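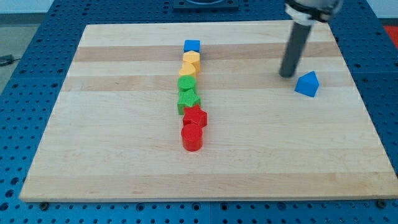

4. Rules for Resetting and Scoring the Table

March 3, 2025
Pádraig Ó Súilleabháin

Figure 4. Toy shape blocks on the wooden board, seven in a line grouped by color and the blue triangular prism apart from them, beside the arm's finger.

We come now to the part of the work that took us the longest to agree on, and that we would most like other groups to borrow, improve, or argue with. When we began comparing notes between the Stokent and Nesis tables, we found that both groups were running what they called the same sorting task, and yet the written instructions differed in almost every small matter that affects a score. One group allowed blocks to touch and the other asked for a gap. One scored the order of colors, and the other was happy as long as like colors ended up side by side. Neither choice was wrong, of course, but the numbers could hardly be set next to each other, and it was a humbling afternoon when we tried.

4.1 Layout of the board

Our first rule is that the goal must be written down before the trial begins, in words a newcomer could follow without asking. For the line task we write that blocks of one color must be neighbors, that the line runs from the far end of the board toward the near end, and that a small lean in the line is forgiven. A star takes up more width than a cylinder, and so we judge straightness by the middle of each block and leave the points out of it (compare the red star in Figure 4). We spent most of December on that one sentence, and I am still rather fond of it.

The second rule concerns blocks that stand apart from the line. A block is scored as "outside" whenever there is clear board between it and its nearest neighbor in the line, whatever its color and however close the finger may be. The scorer should resist the very natural wish to guess what the arm was going to do next. Only where the block rests when the trial is called counts - kindness to the machine belongs in the comments column.

4.2 Resets and the person at the table

A reset is done by hand, with the arm stopped and the stop confirmed out loud by a second person. We know this sounds fussy when the arm is slow and the blocks are toys. The habit is what we are after, and people who learn it on a light task carry it with them to the heavier ones. No hand goes over the board while the arm is enabled, even to nudge a single block, and a trial in which this happens is thrown out and logged as such.

4.3 Keeping the record

Each trial gets its own number, and numbers are never used again, even for a trial that was thrown out. Our log for the Lulum set skips from 3000 to 3003 in the scored table, and readers have kindly written to ask where the 2 missing trials went. They are in the full log with their reasons beside them, and we would encourage everyone to publish theirs in the same way. The Upadhyay checklist, which we adapted for this purpose, had 16 items when we received it. We kept nearly all of them and moved the stop check to the top of the page.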